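**Workshop notebook, Cerodcombe, soft goods bench**
9 March 2024
Entry by N. Nakajima

Subject: navy zip-top tote, assessment for the Livis order. Continues from the notes on the canvas shoulder bag, which is now closed and returned to stores.

The tote has been entered in the register as item 134. It is one of two styles put forward by Vustasier for the conference set, the other being the drawstring sack recorded under item 111. Livis has asked for 600 bags, delivered to the Yoshida warehouse before the end of May. The client's principal requirement is that a bag should stand open on a table while papers are put into it, and that the zip should close over the contents without being forced. Weight and print quality are to be considered separately and do not form part of this entry.

The following points were agreed before the bag was placed on the bench:

- The bag is to be handled as supplied. It is not to be pressed, steamed or stuffed with paper beforehand.
- The zip is to be opened fully before the mouth is handled.
- The rim is to be held at the sides of the opening only. Pulling on the zip tape is to be avoided, as the stitching at the ends is the part most often returned to us.
- Any loose thread is to be left in place and noted, and is not to be trimmed until the sample has been signed off.

The white table was used in preference to the cutting bench. Dark cloth is difficult to judge on the brown board, and the creases in the previous sample could not be made out at all in the afternoon.

Navy tote, item 134, at the white table: 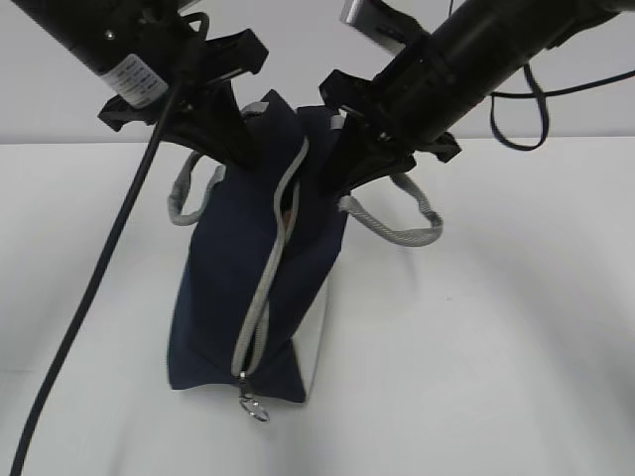
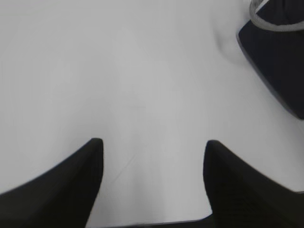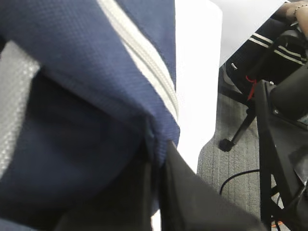
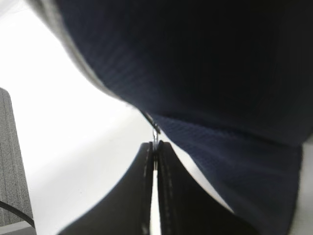 On the cloth. The weave is fine and even, and the colour is acceptable to us, although it must be compared with the client's own swatch in daylight. Dark navy is apt to look black under the bench lamps. Colleagues are asked not to record a colour match from the workshop alone. The cloth takes soft folds and does not hold a hard edge, so the bags should be packed flat for delivery and should not be rolled.

On the zip. A pale zip on navy cloth was the client's request. It is easy to find, and in my opinion it suits the bag. It will, however, show dirt sooner than a navy one, and this should be put to Livis in writing before the order is confirmed. The pull is small. Mr Yoshida's office has previously asked for a larger pull on bags intended for older delegates, and I should like the same question raised on this occasion. The supplier's list gives a longer pull under part 1127, which would fit the same slider.

On standing. The tote will stand upright when set down squarely. I would not wish to promise more than that to the client until it has been tried with a full set of papers, including the bound programme. The programme has not yet reached us. A telephone directory was suggested as a substitute and I have declined it, the weight being quite different.

Outstanding matters:

1. Obtain the bound programme from Livis, or a dummy of the same size and weight.
2. Ask Vustasier whether the base can be supplied with a stiffener, and at what additional cost.
3. Request two further samples of the tote, one with the longer pull.
4. Compare the cloth with the swatch by the north window.
5. Enter the drawstring sack on the same terms, so that both styles may be reported together.

The tote is to be kept on the second shelf of the sample cupboard with its ticket attached. It should be stored with the zip open. Colleagues who need to borrow it are requested to sign the sheet inside the door and to return it the same day.

The drawstring sack will be taken next, at the same table.

N. Nakajima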